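Chapter 9
Handling Soft Objects

12 shares | 3 comments

In the chapters before this one, your team's robot picked up things that keep their shape. A block has the same width each time the hand closes on it, and if the program is right once it is usually right again. Most of what moves through a mail room is different. Plastic mailers bend, slide and fold over on themselves, and the label can end up on any part of the surface.

This chapter follows the sorting project used by the Dremville robotics club. The club meets after school and is led by Gheorghița Ilie, who teaches shop and physics. Its members had built wheeled robots for two seasons before they entered the parcel event at the Namdale student meet. The event rules fit on one page. A parcel must be taken from a crate, placed on a scanning pad with its label facing the correct way, and moved on to a belt. Teams get up to three tries per parcel.

The club began work in July. Their first plan was to use one hand for everything and keep the other parked. Students wrote the motion as a single list of positions: reach, close, lift, carry, open. It worked well with a cardboard box. With a mailer, the bag often folded under its own weight on the way to the pad, and the label went into the fold.

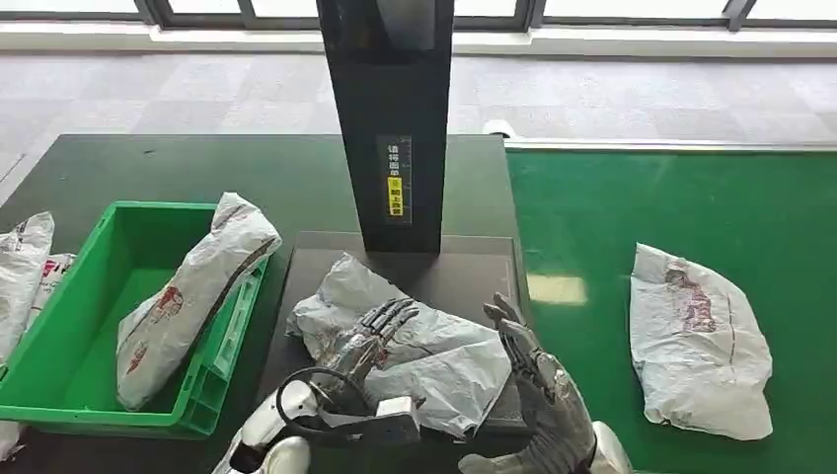

Figure 9.1 Two-handed work at the scanning pad. The sign on the pillar tells the operator to place the waybill facing upward.

The second plan gave each hand its own job. One hand presses on the bag and the other stays beside it, ready to guide the loose side. Students at Dremville called these the "holding hand" and the "guiding hand," and we will use the same terms. Neither job belongs to the left or right hand for good. The program can trade them when the bag lies the other way.

Splitting the work this way raises a problem you have not met yet in this book, which is timing. If the guiding hand moves before the holding hand has made contact, the bag slides. If it waits too long, the team loses points. Section 9.2 shows how to write a wait step that depends on contact instead of on a clock.

You will also need a way to describe a soft object in your notes. The club's log from 3 Sep 2022 is a fair model. For each try it lists how the bag lay at the start, which hand held it, where the label was, and what happened. The entries are short. One of them reads, in full: "Folded in half, label inside. Left held. Right pushed too low. No scan."

Before you go on, set up a log page with the same four columns. Bring two empty mailers of different sizes to the next class. You will use them in Activity 9A.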